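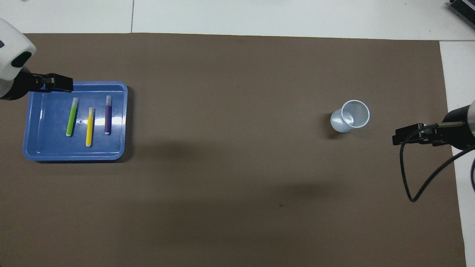

3. Setting up the table

Before you start. Table clean, dry, wiped. If two panels are pushed together, check they sit level at the join. A lip there will tip a cup.

3.1 Lay the brown paper. One sheet, dark side doesn't matter, both are the same. Smooth from the middle out. Leave a strip of bare white table at the right and along the top so you can see if the sheet has moved.

3.2 Tray goes on the left, on the paper. Blue one with the raised rim. Not half on, half off.

3.3 Check the tubes before they go in. Caps on tight. Turn each one upside down over a sink, count to five. Any drip, swap the cap. Still drips, bin it.

3.4 Lay tubes in the tray, flat, caps toward the top. Green, yellow, purple, left to right. A bit of an angle is fine. Touching is not, they roll together and you get the wrong one.

3.5 Cup to the right of the tray, mouth up. Leave a hand's width between tray and cup, more if you have it.

Note: the colors are food dye and water. Mixing chart is in section 5. Purple goes in darker than you think, hold it up to a window before you decide its wrong.

Caution: dye stains. Paper catches small drips only. For a full spill lift the tray first, then fold the sheet inward from all four edges and throw it out. Don't wipe, it just spreads.

Caution: no glass tubes with this set. Plastic only.

3.6 Changing the paper. New sheet every morning, or right away if there is a wet patch. Rolls are in the Damgaard cabinet, shelf 14. Took the last roll? Tell Kaj Juhl the same day, reorders go through Postamico and they are slow.

3.7 End of day. Tubes back in the rack, standing, caps up. Rinse the tray in warm water, no scouring pads, they dull the bottom. Cups get rinsed and stacked upside down. Paper can stay if its clean.

Note: refill tubes once the level drops below half. Label the new batch with the month only (April, not the full date). Old batches go down the sink with plenty of water.

Problems with tubes or caps, ask Dima Boutros, ext. 143. Missing trays, see secton 7.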